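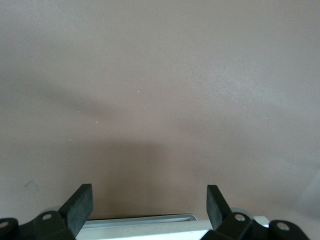 Surfaces and Small Enclosures: The Clotside Study Room

August
By Nives Cirillo

The study room at Clotside is the place where the smaller objects of the teaching collection are brought out, examined and returned. The collection holds 3,240 catalogued items, most of them parts of everyday electrical equipment: switches, indicator lamps, terminal blocks, housings and the boxes in which these are mounted. This page presents the work surface of the room and one of the small enclosures, with notes for students and visiting groups.

The work surface

The top is plain and matte, in a muted gray that leans toward taupe. It carries no pattern and no lettering. Its color changes with the light across it, cooler in some areas and warmer in others, and readers who compare the two pictures on this page will see that the tone is not constant.

A neutral surface was specified when the room moved to the Flastgate building. The tables in the previous room had a strong wood grain, and drawings made there often included lines that belonged to the table and had nothing to do with the object. Lino Orlandini, who supervised the move, asked for a finish without gloss so that reflections would not be mistaken for wear on a housing. The finish is listed in the room inventory under the name Farina, and replacement panels should be ordered under that name only.

Pale objects require some attention on this surface. White and light gray parts stand out less than black ones, particularly along a shadow, and students drawing them are advised to establish the outline before considering tone. A sheet of dark card may be requested at the desk and placed beneath the object. Colored card is not supplied.

The surface is wiped before each session with a dry cloth. Cleaning fluids are kept outside the room. Tape, adhesive putty and modeling clay may not be applied to the top, and cutting is done in the adjoining workshop on the mats provided there. Visitors who notice a mark on the table should report it at the desk - it will be entered in the room book, and no further explanation is required of them.

The small enclosures

The collection includes 18 enclosures in the Stoltix teaching series, each listed on its own card. The series was assembled for the introductory course on operator controls and is the group most frequently requested. The enclosures are small enough to be held in one hand and may be handled without gloves.

Students meet the series in the first part of the course, before any wiring is attempted. They are asked to consider the housing as an object in its own right: how the parts meet, where the fasteners go, which face is intended for the user, and what the openings suggest about the component to be fitted. Written observations are submitted with a drawing to scale. A drawing in plan is compulsory. An oblique view is optional, although in recent courses most students have chosen to include one.

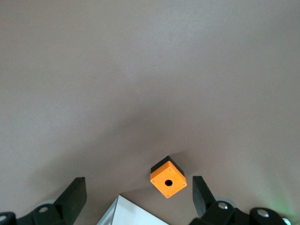 Cube-shaped enclosure with an orange lid on a black base, seen from above. A round opening is at the center of the lid, with a small screw hole near each corner.

The enclosure is a good introduction to the series because the two parts are easily told apart. The lid is a bright, saturated orange; the base beneath it is black. From above, the base shows only as a dark band along one side of the lid, and a student who draws from directly overhead may lose it altogether. Turning the box slightly brings the band into view and makes the relation between lid and base much clearer.

The opening in the lid is of the kind associated with a push button or an indicator lamp. Course participants are asked to state which of these they would fit and to give their reasons. Both answers are accepted when properly argued. Those who choose the button are expected to discuss the force applied to the lid in use, and those who choose the lamp should discuss how far it will be visible from the side. The diameter of the opening must be measured with the calipers and not estimated from a picture, including the picture on this page.

The four screw holes repay close attention. They appear as small dark dots, and in student drawings they are frequently placed too near the corners. It is recommended that both diagonals of the lid be drawn first in light pencil. The round opening is then constructed from the point at which they cross, and the position of each small hole is measured separately. Symmetry should be checked and not assumed.

On color

Questions are often received about the use of color in the series. The course does not teach a single rule. Orange is discussed as a color that is quickly found on a workbench, and black as a color that conceals marks from handling, but the meaning of any color on a control depends on the equipment and on the regulations that apply to it. Participants should not conclude from the color of a lid alone what the control beneath it is intended to do.

For color notes, the standard practice of the room is as follows. The object is placed on the gray surface and left there for the whole of the exercise. The lid is recorded first, then the side of the base, then the shadow. The table itself is recorded last, in at least two places, as its tone differs noticeably from one area to another. Printed color charts may be borrowed from the desk and must be kept out of direct sun.

Shadows should be noted as they are seen. A short, soft shadow close to the box is useful in a drawing, as it shows that the box is resting on the table. The broader shading on the tabletop may be left out of measured drawings. It should be kept in observational drawings, where it forms part of what is assessed.

Requests and handling

Objects are requested by card number. A request submitted before noon will normally be met the same day; later requests are met when the room next opens. No more than two enclosures may be on a table at one time. The limit was introduced after lids and bases of different boxes were returned in the wrong pairs, and it applies to staff as well as students.

Lids may be removed only with the screwdriver supplied by the desk. Screws are placed in the tray as they come out and are counted back in by the person who removed them. Components may not be pressed into an opening to test the fit. Where a fit needs to be tested, the workshop will supply a practice plate on which holes of the common sizes have been cut.

Enclosures are set down on the base. They should not be slid across the table, as grit beneath a corner will scratch both the box and the surface. When the work is complete, the box is left on the table and a member of the desk staff is informed, who will compare it with its card and return it to storage.

Loans

Schools and colleges may borrow from the Stoltix series for one term. The loan box includes the enclosures selected, their cards, a set of drawing sheets and a copy of the handling notes. Borrowers are asked to provide a matte, plain work surface of their own; gray is preferred, and white is acceptable. Requests for loans should be addressed to Nives Cirillo at the study room and should state the age of the group and the number of participants.

Damage in ordinary use is not charged. Missing screws should be reported so that they can be replaced from stock, and borrowers are kindly asked not to substitute screws of their own. A longer thread may pass the first inspection and still damage the base when it is tightened.

Visiting

The study room is on the ground floor of the Flastgate building and is reached through the main entrance. It seats 40 when all tables are in use. Groups are received by appointment, and individual readers may attend without one on any open day except Friday, when the room is reserved for enrolled students.

Bags and coats are left in the lockers opposite the desk. Pencils, paper and measuring tools are provided. Photography for private study is permitted without flash, and the card number should be recorded with each picture - an unlabeled photograph of a small box is of little use to its owner a year later, and the staff cannot undertake to identify items from images sent in afterward.

Requests to reproduce pictures from this page should be made in writing to Lino Orlandini at Clotside.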